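I caught Vinzenz Hubmann on a video call at 7 in the morning, his time, and he was already on his second coffee. He compares hand-held grippers for Ziteleo, and lately it's been all cloth, all the time!

"Rigid stuff is easy to love," he told me. "Give me a shirt and I'll tell you what's wrong with your fingers."
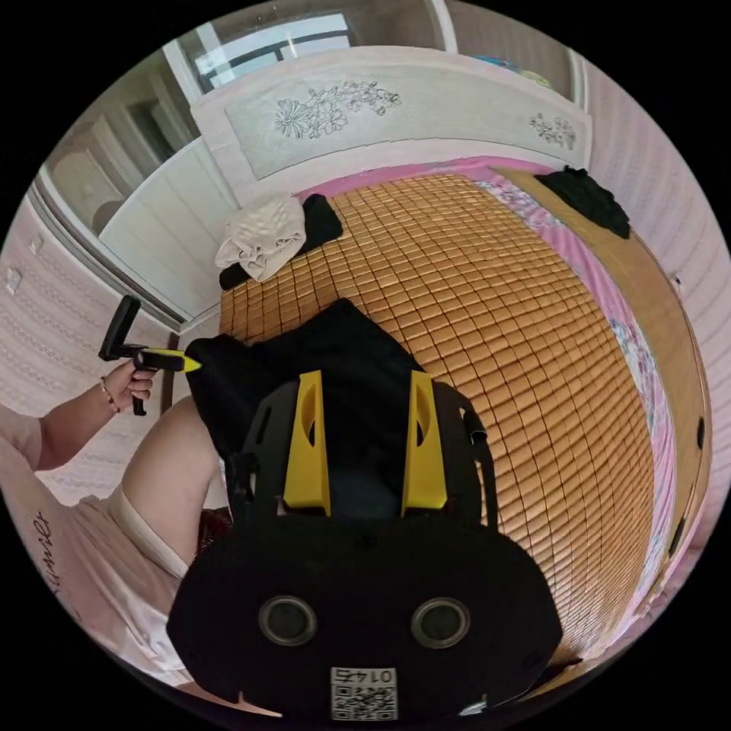 So how many tries does a fair comparison take? Vinzenz wants 194 folds per finger set before he'll say anything out loud (I'd have quit at ten).

His two favorites are the Renaud fingers and the softer Verkham ones. "Renaud pinches a hem beautifully, then it won't let go," he said, laughing.
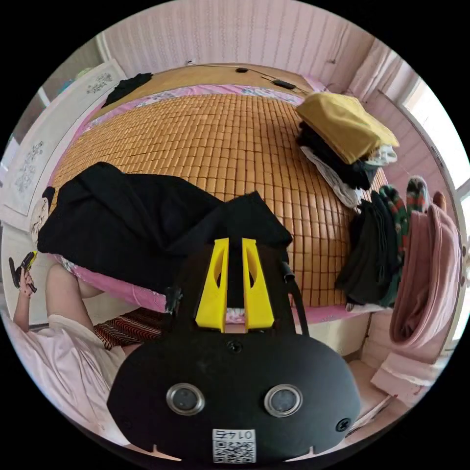

I'm a camera person, so I kept steering him back to views. He likes wide ones, and I get it now – with the yellow fingers and the black cloth both in view, you can judge how the fingers line up with a fold. "Dark fabric is the mean test," he said.
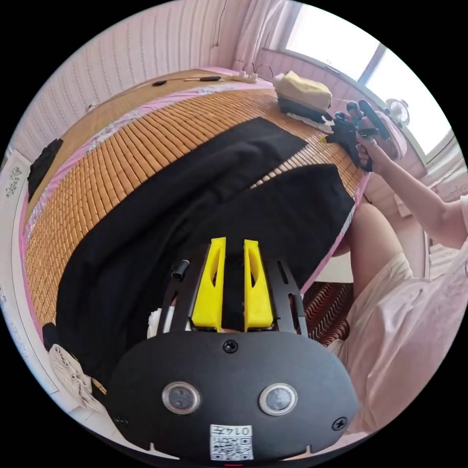 What would he change first? The trigger spring, which he finds too stiff after an hour of folding.

He has 700 folds logged so far, and the Ninadari controller comes next. "Ask me again in July," he said, and went off to find more coffee.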